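Clisari publishes good-practice rules for testing indoor robots in simulation

Clisari has released a set of good-practice rules for teams that test indoor mobile robots in simulated homes before trying them in real buildings. The document, eight pages long, takes effect in February and applies to all projects that use the Rondex test program.

Under the new rules, each navigation test must be run at least 500 times, spread over no fewer than 11 room layouts. Every layout must include a doorway or open passage between two rooms, and at least two must have a change of floor surface along the robot's route. Test teams are required to record the software version, the starting position and the lighting settings for each run. Failed runs may not be left out of the results - they must be reported with the point at which the robot stopped.

The rules also address how results are described to the public. A robot that has been tested only in simulation may not be presented as ready for use in homes or workplaces.

Purves and Brirnard, which both took part in the drafting, will apply the rules to their own test work from the same month. Brirnard has asked for further guidance on furniture and other obstacles, and a supplement on that subject is in preparation.

Comments on the text may be sent to the Clisari standards office until 5 p.m. on the last working day of the month.

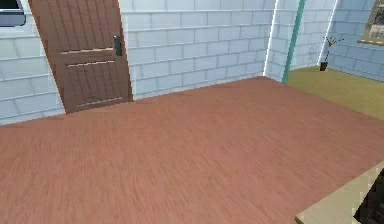

A simulated interior with a wooden floor and an opening to a second room.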